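Staying at the flat in Tulholm: your questions

How far is it from the station?
Two stops on the tram, or a flat walk of 402 metres if you cut through the market (I always do, the dumplings are lovely!).

Can we check in late?
Yes, the key safe works at any hour. I send the code the day before, so do give me a mobile number that works abroad.

Is it noisy at night?
The bedroom faces the courtyard, so it's pretty quiet. The living room looks onto the road and you'll hear the odd scooter.

Do you provide towels?
I do, two per guest, plus sheets and a hairdryer. Beach towels you'll have to bring yourselves.

Is there a lift?
Sadly not, and we're on the second floor. My neighbour Ching-wen Chou runs the café downstairs and will happily mind your cases while you catch your breath.

Can I bring my dog?
Small ones, yes – just ask me first. The cleaning fee goes up a little.

Where do I park?
The Nulville car park is cheapest. Spaces outside are for residents only, and they do check.

Who do I ring if something breaks?
Me, Chih-ming! I'm usually ten minutes away. 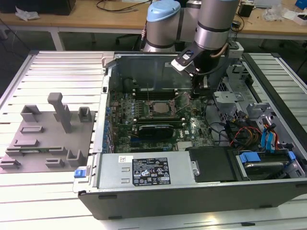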